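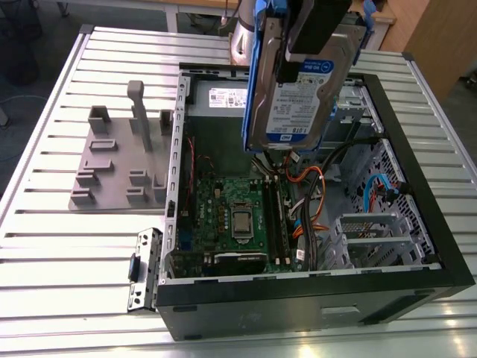
Chapter 4
Holding and Placing Parts

A robot arm built in a home shop can usually reach a part long before it can place one well. The arm Kalkidan Assefa put together in the shared workshop at Chala could touch any point on its table within a week of first power-up, and it spent most of the following October learning to let go of things in the right spot. Computer repair makes a good test for this stage. A desktop tower laid on its side with the panel off gives the arm a clear way in from above, but cables loop across the middle of the case and the drive cage has slotted rails. A hard drive in a plastic caddy, gripped from the top, has to come down past those cables and line up with the rails before it can slide.

Chapter 3 dealt with moving the arm through open space. From here on, the part in the gripper counts as a piece of the arm. It adds weight at the far end, where the joints feel it most, and it adds length. In the Dekari build, a gripper and caddy together came to 845 grams, almost the limit for the wrist motor. The arm sagged, and every placement landed low until the load was entered in the control software.

Three subjects follow. Section 4.1 covers grip force and the choice of finger pads. Section 4.2 covers fixtures – the plates and posts that hold a part in a known place before it is picked up. Section 4.3 covers the approach path, including how to slow the last few moves.

You will need the calibrated arm from Chapter 3, a scrap computer case, and a drive you do not mind dropping. Unplug the case and leave it unplugged.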